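Oficina de escrita colaborativa em linha
Apontamentos da sessão 7 - Fóruns de roleplay: regras, fichas e moderação
Docente: Marisol Abernathy

1. O que é um fórum de roleplay por texto

Cada participante escreve as ações e as falas de uma personagem, e os outros respondem por turnos. O tópico que vamos ler passa-se em Erside, cidade portuária do fórum Alora. Peço que leiam primeiro a história do lugar e só depois as fichas.

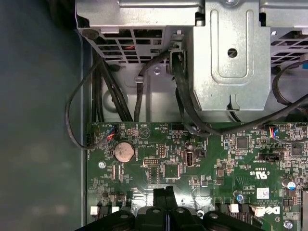
A ficha de personagem tem normalmente nome, idade, aparência, passado e limites. Os limites são a parte que os alunos mais esquecem. Uma personagem que pode tudo deixa os outros sem nada para escrever. No Alora, a ficha de Mok tem 140 palavras e chega perfeitamente.

2. Regras dentro e fora da personagem

Distinguimos IC (in character) e OOC (out of character). Um conflito entre duas personagens é matéria da história; um conflito entre dois jogadores trata-se por mensagem privada, com um moderador presente. Também é proibido o godmodding - decidir no nosso texto o que acontece à personagem de outra pessoa.

Exemplo a evitar: "Pruvetti bate em Mok e ele cai desmaiado."
Versão aceitável: "Pruvetti tenta bater em Mok."
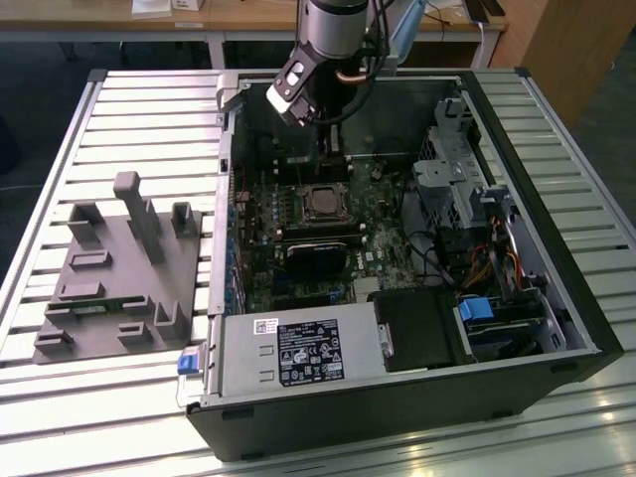
A segunda frase deixa a resposta a quem escreve Mok. Rosaire Sutherland, que vem moderar o nosso exercício, vai devolver as mensagens que não respeitem este ponto.

3. Ritmo e ausências

Quem não responde em 15 dias perde o turno, mas não perde a personagem. Convém avisar no tópico de ausências.

Trabalho para a próxima sessão: escrever uma ficha completa e uma mensagem de abertura situada no porto de Erside. Entregar em papel ou por correio eletrónico.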